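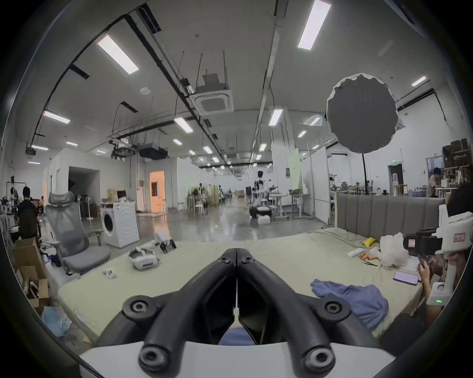 Okay, I finally rewrote our house rules for hand-held gripper sessions and people keep asking for them, so I'm posting the short version in pieces. The old doc was 17 pages and I'm pretty sure I was its only reader. First rule, and the one I get the most grumbling about: every item on the work surface goes on the session sheet before anyone picks up a gripper. Yes, the headset. Yes, the crumpled blue cloth. And yes, the phone in the lavender case too, if it's staying on the bed. If it's not on the sheet it goes in a bin by the door.

2/ Soft stuff needs its own line. "Cloth, blue" is not enough! Write down whether it starts folded or crumpled. We had 551 takes from October where I couldn't tell which was which from the log, and I spent a very long week sorting them out.

3/ Check your indicator light BEFORE you start moving. If you can't say out loud what color it is, put the gripper down and look. I stole this one from the Wondum checklist and it's the best line in there.

4/ Two people at one bed is fine. Two people reaching across each other is a stop. Whoever notices says "hold" and both grippers go still — no finishing the grab first, I know you want to.

5/ Mobile base rule: if the arm is going to drive, somebody calls it and the aisle stays clear until it parks. Boxes count as people here. I mean they also need to be out of the aisle, lol.

6/ Breaks. 40 minutes on, then you hand off. Wrists get tired way before you feel it and the motion gets sloppy. Magalhães let folks go longer and ended up changing it back.

7/ Version 7 is dated 2025-01-07 and it's taped up at both Hitar and Prerkbridge now. If your copy still has the part about gloves, toss it — that section moved to the cleaning sheet. Still fighting with the wording on plastic bags, so send me yours if you've got a good one!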